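금요일, 동아리 일지

드디어 세탁 과제다! 지난주까지 컵만 옮기던 우리 팀이 오늘부터 천을 만진다. 아침에 눈뜨자마자 이 생각부터 나서 1교시 내내 집중이 하나도 안 됐다. 필기한 걸 보니 반은 팔 관절 그림이다.

수업 끝나고 바로 Wolholm 생활관으로 뛰어갔다. 도착하니까 민재랑 서연 언니가 벌써 로봇을 켜 두고 영점을 맞추고 있었다. 우리 로봇 이름은 Nesinus인데 다들 그냥 네시라고 부른다. 왼팔은 아직도 어깨 쪽 오차가 조금 남아서 시작 전에 한 번 더 잡아 줬다. 이거 안 하면 나중에 손끝이 엉뚱한 데로 가서 꼭 후회한다.

오후: 집기 연습

과제 순서는 단순하다. 천을 집어서 세탁기에 넣는다. 끝! 그런데 천이라는 게 컵이랑은 완전히 다른 물건이었다. 컵은 늘 컵 모양인데 천은 집을 때마다 모양이 바뀐다. 귀퉁이를 잡으면 길게 늘어지고, 가운데를 잡으면 뭉쳐서 올라오다가 한쪽이 스르르 빠진다. 처음 몇 번은 내가 조종했는데 손에 땀이 나서 조종기를 바지에 자꾸 닦았다.

오늘은 전부 합쳐서 20번을 돌렸고 그중 11번 성공했다. 반 넘었다!! 민재는 9번이나 실패했다고 시무룩해했지만 나는 첫날에 이 정도면 진짜 대단하다고 생각한다. 지난 학기에 컵으로 시작했을 때는 첫날 성공이 한 번도 없었으니까.

제일 골치 아픈 건 세탁기 앞쪽 모서리였다. 흰 천이 거기 걸쳐서 앞판으로 늘어지면 어디를 다시 잡아야 할지 판단이 어렵다. 구김이 한 덩어리로 뭉쳐 있으니까 화면으로 봐서는 어디가 끝자락인지 잘 모르겠다. 나는 아래로 처진 귀퉁이부터 잡자는 쪽이고 서연 언니는 뭉친 데를 통째로 잡자는 쪽이다. 둘 다 해 보고 기록을 비교하기로 했다.
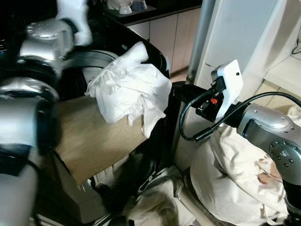 저녁: 회의

여섯 시쯤 Miklós Mészáros 선생님이 들르셨다. 기록 영상을 처음부터 끝까지 보시더니 팔이 들어가는 각도부터 바꿔 보라고 하셨다. 지금은 두 팔이 거의 같은 높이로 들어가서 서로 길을 막는다는 거다. 듣고 보니 너무 당연한 얘기라 셋이서 동시에 "아!" 했다. 한 팔이 먼저 들어가고 다른 팔은 조금 늦게, 더 높은 데서 들어가게 순서를 짜 보기로 했다.

그리고 Borham 발표회 얘기도 나왔다. 올해는 참가팀이 16팀이라고 한다. Usman 팀은 벌써 수건 개기까지 한다는 소문이 있는데, 부럽기도 하고 빨리 보고 싶기도 하다. 어떻게 모서리를 찾는지 꼭 물어봐야지. 창피해도 물어볼 거다.

집에 오는 버스에서도 계속 손가락으로 집는 동작을 하고 있었다. 옆자리 아주머니가 힐끔 보셨다. 빨래 바구니에서 양말 꺼내는 것도 오늘은 괜히 천천히 해 봤는데, 사람은 안 보고도 손끝으로 끝자락을 찾는다. 너무 신기하다. 이걸 네시한테 어떻게 가르치지?

다음에 할 일

팔 진입 순서 바꾸기 (민재)
귀퉁이 잡기랑 통째로 잡기 비교, 같은 천으로
왼쪽 어깨 오차 다시 재기
나는 기록표 양식 고치기. 실패한 이유 쓰는 칸이 너무 좁다
간식은 서연 언니 차례. 지난번 그 꽈배기였으면 좋겠다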